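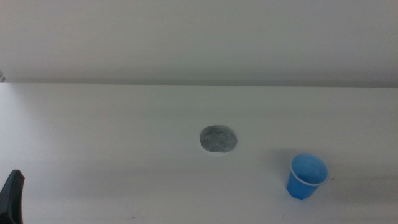 Search this course
Search

Unit 5: The cup-and-disc fault
Notes by Samira Ghanem, July

Read these notes before lab. You will need the log printout from last time.

The task is short. The arm picks up the flat gray disc, carries it over the blue cup and lets go. In the July runs the Zirnis controller was set to do this 208 times. It stopped with an error on 71 of them. Those stops are the easy part, as the arm held still and the log gave a joint number. The harder part is a group of runs the controller marked as complete when the fingers had closed on air.

What the log shows

On a good pick, the fingers close until motor current rises, and the controller reads that rise as contact. Fiifi Mensah went through the current traces and found the same rise on the bad runs, but with the fingers lower than they should have been. The tips were pressing on the tabletop. The controller could not tell table contact from disc contact, so it went on to the lift and the release.

Why the tips were low

The table height was stored as a fixed value during setup. Satish Garg had replaced the fingertips with a longer pair and did not repeat the height calibration. The arm still moved to the old wrist height. A flat object leaves very little room for this kind of error. A taller part would have been gripped anyway, and the fault could have stayed hidden for months.

Safety

During one stop, Walid Nasrallah reached in to move the cup while the controller was paused. Paused is a software state. The motors still have power, and a resume command from the second terminal would have started the arm. No one was hurt. The rule for this lab is now:

Press the emergency stop before any hand crosses the table edge. Keep it pressed until your hand is back out. The person at the stop button is the only one who may release it. Log out of the second terminal before the first run.

Changes made

Height calibration is now required after any fingertip change, and the controller will not load a program without it. A finger-width check was added after closing. If the gap is smaller than the disc allows, the run ends as a failed pick.

For lab

Take three traces from the printout and mark where contact begins on each. Say which ones are table contact and how you know. Then read the Furstead report, section 2, and write half a page on whether the width check would have caught that fault too. Hand it to Elias Moussa at the start of lab.

Questions: see Samira Ghanem, Sýkora Lab
© Fomunville Technical College | Back to top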